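Tips for families when the school moves to a new building
Saturday, September 28, 2019

Our elementary school in Pladwood will move to its new building in April. Many parents asked the school office what they can prepare at home, so I wrote down the tips which helped our family when we changed schools two years ago with two children. Some of them are for the kitchen, some for the hallway and some for the garage. I am not a teacher and I do not speak for the school district. These are only household things.

The new way to school

Try the new way before the first day, and try it at the real hour. On a Sunday afternoon the road past the Numitz bridge is quiet, and in the morning it is full of trucks. We walked it once with the school bags on, full, and learned that my son's bag was too heavy for the hill.

If your child will take the bus for the first time, write the bus number on a piece of masking tape and stick it inside the lid of the lunch box. Children lose paper, but they open the lunch box every day. Masking tape comes off with warm water if the number is changed later.

Move the alarm clock slowly. Ten minutes earlier in each week is easy for a child, and 40 minutes earlier in one morning is very hard for the whole house.

Lunch in the new cafeteria

The new cafeteria will have no microwave ovens for students in the first months, so a thermos is useful. Fill the thermos with boiling water, close it and let it stand while you heat the food. Then pour out the water and put in the food immediately. Soup, rice with beans and noodles stay warm until noon with this method. Without the hot water first, my soup was always cold at lunch.

When the thermos smells, put in one spoon of baking soda, fill it with hot water and leave it open overnight. Do not forget the rubber ring in the lid. Take it out with the handle of a teaspoon, never with a knife, and wash it separately. Most of the bad smell lives under this ring.

Cut apples turn brown before lunch. Put the pieces together again in the shape of the apple and hold them with a clean rubber band. Or dip them in water with a little salt, and rinse them after.

Labels that stay on

In the first weeks of a new building the lost and found box becomes very full. The coat hooks are in a different place, the gym is in a different place, and small children leave their sweaters everywhere.

For clothes, I use a cotton ribbon and a laundry pen. Write the name, iron the ribbon so that the ink sets, and sew it with a few stitches on the washing label. Do not write directly on dark fabric, you will not see it. For water bottles, write the name with a paint pen on clean dry plastic and wait one full day before washing. For pencils, cut away a small flat place near the end with a sharp knife and write there. This is a job for an adult.

Indoor shoes

The new floors are light in color and the children of the lower grades will change shoes at the door. Buy indoor shoes with a pale sole. To test a sole, rub it strongly on a piece of white paper. If it leaves a line, it will leave a line on the floor too.

Black marks on your own floor at home can be removed with a clean tennis ball. Rub gently, without water. For old marks, use a drop of cooking oil on a soft cloth, and then wash with dish soap so the floor is not slippery.

Sorting old school things

The Mykhailiuk hall behind the library will collect used school supplies until the winter break. It is a good reason to empty the drawers. Please sort before you bring.

Markers: draw one line with each. If the line is weak, stand the marker with the tip down in a cup overnight and try again. If it is still weak, throw it away.

Binders: open and close the rings. When the two halves do not meet exactly, the paper will tear, and such a binder is good only for the garage, for sandpaper and instruction books.

Puzzles: write the number of pieces on the bag when you throw out the broken box. We have one with 1,000 pieces, and without the number and the picture it is a punishment and no game. Cut the picture from the lid and put it in the bag.

Scissors: clean the glue from the blades with a little rubbing alcohol on a cloth. Wipe away from the edge.

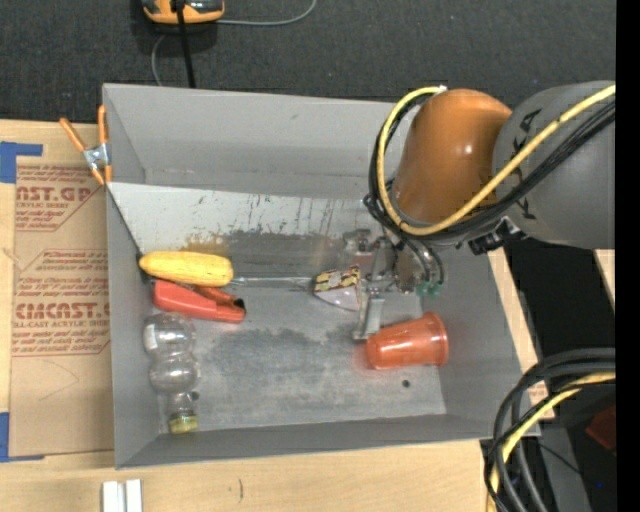

Glue sticks: if the glue is dry only on top, cut off the dry part and close the cap well. Keep them standing in a jar. Lying glue sticks in a warm drawer become soft and lose their shape.

Crayons: broken ones can be melted together in an old muffin pan, in paper cups, in the oven at low heat. Remove the paper first. It goes off easily after the crayons lie in cold water for a short time. Stay in the kitchen until it is finished and open the window. Do not use the pan for food again.

A place for papers

A move brings many letters from the school: forms, maps, new phone numbers. We hang a wooden clothes hanger with clips on the inside of the pantry door. Papers which must be signed go in the left clip, and papers to keep go in the right one. On Friday evening I empty it.

The parking map and the pick-up rules should be in the car too, in a plastic sleeve. The pick-up line will enter from Jivemier Street and leave on the other side, so grandparents who come only sometimes will need their own copy. I made the letters bigger for my mother-in-law, and marked the entrance with a red pencil.

For the last week in the old school

Send an empty bag with your child on each of the last days. The desks must be empty before the movers come, and eight small trips with a light bag are better than one trip with everything, especially if there is clay work from art class. Clay travels well inside a thick sock. Paintings should be rolled with the painted side out, then they lie flat more easily later, and a cardboard tube from wrapping paper protects them in the rain.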